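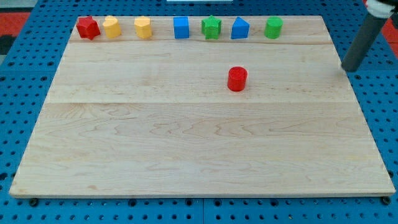
Small colored blocks in a row on a pale maple board.

Maple is the name we give to a big family of trees, and also to the wood that comes out of them, and I'm going to stick mostly to the wood because that's the part I live with. I grew up in Pluvambridge, where every second kitchen had a maple counter, so I'm a bit biased!

People sort it into hard maple and soft maple, which confuses everybody at first (soft maple is still a hardwood, and plenty tough). Hard maple is mostly sugar maple, the same tree that gives us syrup. Around my way the sap usually starts running in February, when the nights freeze and the days don't, and the trees can grow up to 30 meters tall if they're left alone long enough.

The pale part that everyone likes is the sapwood. The heartwood in the middle is darker and browner, and older carpenters I knew used to throw it on the scrap pile – I think it's lovely. Now and then the grain goes wavy, and you get what's called curly or fiddleback maple, which violin makers have prized for centuries. Bird's-eye maple has tiny swirls instead, and I've never read a fully convincing explanation of why it happens.

Wide boards are mostly made by gluing strips edge to edge, so you'll find faint joins if you look for them. One wide plank tends to cup as the air gets damp and dry, and strips behave better. Maple also takes stain badly and comes out blotchy, so I just use clear oil, 2 thin coats with a night in between.

You'll meet it in bowling lanes, gym floors, butcher blocks, drum shells and toys. It yellows a little over the years, more so in a sunny room.

Related articles
Birch
Butcher block
Fiddleback grain
Maple syrup
Pluvambridge
Wood glue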